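Brilen Household Handling Records
Data card and README, release 2
Updated July 12, 2019

Purpose

The Brilen records were assembled to help answer a plain question: can machines take over ordinary chores in the home and on the shop floor? Cloth handling was chosen as the first subject. Folding and putting away clothes is work that most adults do without thought, and it remains one of the hardest jobs to hand to a machine.

The records are meant for research groups that train or test two-arm systems. They are not a product test, and they should not be used to rank commercial machines.

Contents

The release holds 363 recorded attempts. Of these, 219 were made at the Brarbridge site and the rest at Zamora. Each attempt has a video file, a log of joint positions for both arms, and a short text note written by the operator.

Attempts are grouped under 11 chore labels. Most labels concern cloth: flatten, fold in half, roll, place in tray, return to tub. A smaller set concerns desk items such as folders.

Files are stored by site and then by chore label. The index file at the top level lists every attempt with its site, label, length in seconds, and outcome code.

How attempts were scored

Outcome codes are "complete," "partial," and "stopped." An attempt is complete when the item ends in the state named by the label and no person has touched it. A partial result means that at least one fold, roll, or placement was made. Stopped attempts were ended by the operator and have been kept in the release on purpose, as failed grasps are useful to many readers.

Scores were assigned by the operator on duty and checked by a second reader at the other site. Where the two disagreed, the lower score was kept.

State of the work

Small rigid items are handled well. Cloth is a different matter. A garment has no fixed shape, and the arms must find an edge before any fold can begin. Lined and patterned pieces gave the most trouble at both sites. 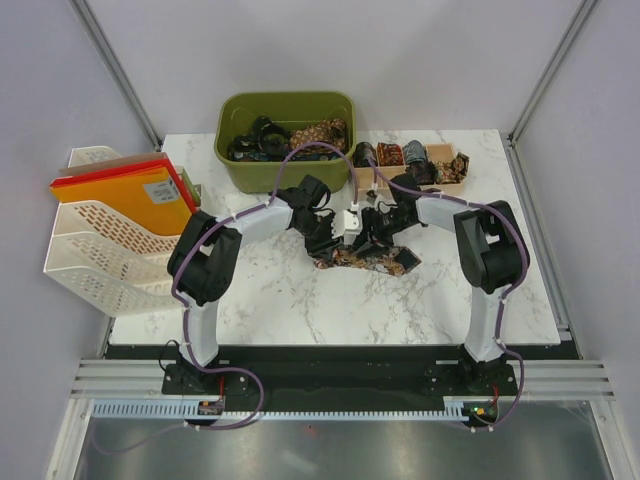
Speed is also a limit. A person can fold a scarf in a few seconds, while the arms often spend longer than that finding a corner. It is our view that two-arm systems are ready for supervised trials with sorted items of known size, and that they are not yet ready to be left alone with a mixed load of household cloth.

Known limits

Lighting was not matched between the two sites. Operator notes from Zamora are shorter than those from Brarbridge and leave out the type of cloth in many cases. Wet items were excluded. Logs made in December use an older clock setting and must be shifted with the Sivarus alignment script before they are compared with the video.

Use and citation

The records may be used for research and teaching. Please cite the release number in any published work. Errors in the index should be reported with the attempt number and site name, and corrections will be listed in the change log of the next release.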